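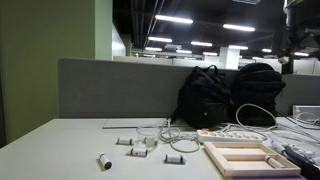
One of the desks at Lirnside, with a beaker, a wooden tray and small white cylinders to sort.

Come and tidy desks with us this May!

We're looking for 20 people to take part in the Tresa desk study, and we would love to hear from you whether you're a born organizer or the kind of person who owns one drawer and keeps everything in it. Tresa looks at how people put small things away: what they reach for first, what goes in a tray, what goes in a glass, and what gets pushed to the back and left there (cables, usually).

What you'll do

You'll sit down at a desk with a handful of small objects on it and put it in order the way you would at home or at work. Then we mess it up again and you have another go, sometimes with a different tray or an extra container. There's no right answer and we aren't timing you. Some people line everything up by size, some fill one compartment of the tray and leave the other free for later, and we're happy to see all of it. Between rounds we'll ask a few short questions about why you put things where you did.

A visit takes one morning or one afternoon, with a proper break in the middle. Coffee, tea and fruit are on us, and the cinnamon rolls from Egger on the ground floor are well worth staying for.

Who can join

Anyone 18 or over who can handle small objects comfortably, sitting or standing. The desks go up and down, so tell us what height suits you and we'll set it before you arrive. Left-handed people, please do write in! We had very few in the last round and we'd really like more. You don't need any experience, and it's fine if you took part in our kitchen drawer study last year.

What you'll get

You'll be paid $38 for the visit, on the day, plus your bus fare or parking. If you'd like to hear what we learn, we'll send you the write-up once it's done. The kitchen drawer study brought in 300 sorted drawers and we still talk about them at lunch.

Where

Lirnside, Room 1246, Mandum Building. Take the elevator and turn left. Morning visits start at 9:30 and afternoon visits at 1:30. There's a place to leave your coat and bag.

How to sign up

Email Shiyu Ren at the Tresa desk with your name, whether mornings or afternoons are better for you, and which hand you write with. Shiyu will reply with the open times and a two-page information sheet to read before you decide. You can change your mind at any point, including halfway through a visit, and you'll still be paid.

Bringing a friend is welcome, as long as you each send your own email. You'll be given separate desks.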